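4.2 Do wider planks cup more?

The claim that wide planks make a glued panel cup is repeated in most shop manuals, usually without data. Ortner's survey of 82 panels is the source cited most often, yet only 31 of them were measured more than once, and storage humidity was not logged. We find it hard to draw any rule from such a sample.

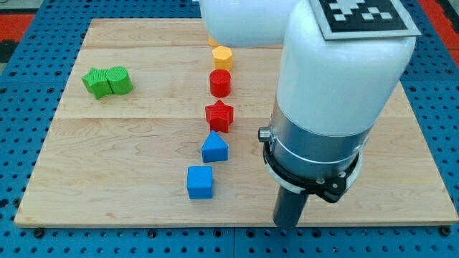

Figure 3. Light-colored board made up of three wide planks, with two seams across its surface.

Our own series was small: 20 panels, kept in one room from February on. Plank width explained little of the cupping we measured. Grain direction may explain more, but the Osano gauge was read by a single person, and we would not lean on differences this slight. The advice to rip wide stock into narrow strips remains, in our view, unproven.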